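The vigil at the Harisier bridge was set for seven in the evening, and by four in the afternoon I still hadn't decided whether I was going to speak. I had been to every one of them for years, mind you. I had held one end of the long banner in sleet and in heat, and once in a wind so strong that the two of us on the ends were more or less flying it like a kite, but I had never stood on the upturned crate and opened my mouth. My sister did the talking in our family. She had the voice for it, low and unhurried, and people in Aquino used to say she could read you the water rates and you'd come away feeling better about the world.

She was in Trinance that January, looking after her grandchildren, and she had telephoned the night before to tell me it was my turn.

"It's seven minutes," she said. "You talk to the dog for longer than that."

"The dog doesn't look at me with expectation."

"The dog looks at you with nothing but expectation," she said, and she was right, as she generally was, and then one of the children fell off something and she had to go.

So I had the whole day to fret about it. I made soup, and then I made a second soup, which my husband accepted without comment. I wrote a first line on the back of the gas bill. It said, "We are gathered here this evening," and when I read it back it sounded so much like a funeral that I turned the bill over and put it in the drawer with the others. I tried to remember how my sister used to begin, and it came to me that she mostly began by asking if everybody was warm enough.

The trouble was that I did have something to say, and I had been carrying it so long that it had gone stiff, like a coat left out on the line in a frost. Our brother had gone away to the war when he was nineteen, and he had come home from it, and that was the part people always stopped at. He came home. There had been a cake. He took a job at the Nendesis works and rented the two rooms over the bakery, and he was polite to everyone, and for the rest of his life he could not sit with his back to a door. I wanted to talk about the door. I didn't know if a person was allowed to do that at a vigil, where there were usually big words painted on bedsheets, and candles in jam jars, and somebody's nephew with a guitar.

I went upstairs at five to get ready, and I will admit that I dawdled. I brushed my hair twice. I looked for the gray scarf, and found it, and decided against it, and then looked for it again. Out on the landing the light was already going, that thin blue light we get in winter when the river fog comes up past the church, and I could hear my husband down in the kitchen running the tap and humming the one hymn he knows all the way through. I put on the good black trousers, which are the warmest thing I own that doesn't make me look like a fisherman, and I told myself in the mirror that I was a grown woman and that a crate is only a crate.

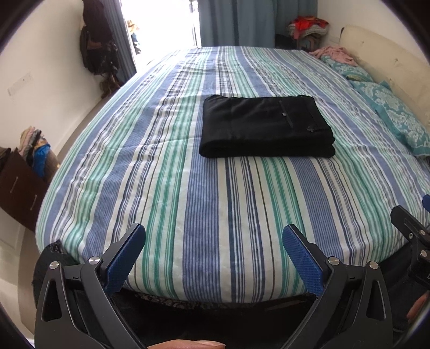

You should tell them about the door, my husband said, when I came down and confessed that I had written nothing but a line fit for a funeral. I hadn't known he knew about the door. Thirty years I had been married to the man, and I'd never once said it aloud in front of him, but of course he had eaten a great many Sunday dinners with my brother, and he had noticed who always took the chair against the wall, and he had gone on quietly leaving that chair free for him without making any kind of announcement.

"They'll think it's small," I said.

"Well, it is small," he said, and he handed me my gloves, which he had been warming on the stove.

We walked down together. There were more people at the bridge than I'd expected – I had been hoping, I suppose, for six and a wet dog – and the organizers had got hold of a proper loudspeaker on loan from the football club, with a cord that ran in through the window of the ferry office. The young ones had come over from Aquino on the bus with their faces painted, and the old ones were where they always are, along the rail, near something to lean on. Across the road stood the men who come every year to tell us we're fools. One of them has a flag, and another has a thermos and has never, in my hearing, said a word. I've always nodded to the one with the thermos. He nodded back that evening, same as ever.

They called for my sister, from habit, and there was a bit of laughter when I came up instead. I got onto the crate with a hand from the nephew with the guitar. I looked out at all those faces over all those little flames, and every sensible thing I had ever thought about war and peace went straight out of my head and into the river.

"Is everybody warm enough?" I said.

It came out of the loudspeaker a good deal louder than I'd meant, and somebody's baby woke up, and a voice from the rail said no, as a matter of fact, they weren't. That helped. I laughed, and when I had finished laughing I found that I'd already started. I told them about the cake. I told them what kind it was, and that our mother had spelled his name in cherries and run out before the last letter. Then I told them about the chair, and the door, and how he would get up from the table in the middle of a sentence when the postman came up the path, and sit down again afterward, and ask for the potatoes as if nothing had happened.

I don't know how long I spoke. My husband claims it was four minutes and my sister, who listened to the whole thing over the telephone he was holding up inside his hat, swears it was eleven. I know I never got to the part about the future, which you are supposed to end on. I said, "So that was my brother," and then I couldn't think of anything further, and I climbed down backward the way you would get off a ladder.

The guitar started up, a little early. We crossed the bridge with our jars as we always do, slowly on account of the ice, and on the far side the crowd broke up into knots of people stamping their feet and asking about each other's hips and grandchildren. I was trying to get the wax off my glove when the man with the thermos came over. He stood there beside me for a while, looking at the water. He unscrewed the cup and filled it and held it out, and it was tea, very sweet, with far too much milk in it.

"Mine was the window," he said. "My dad. He couldn't have the curtains open after dark."

I drank his tea, and I asked him what his father's name was, and he told me.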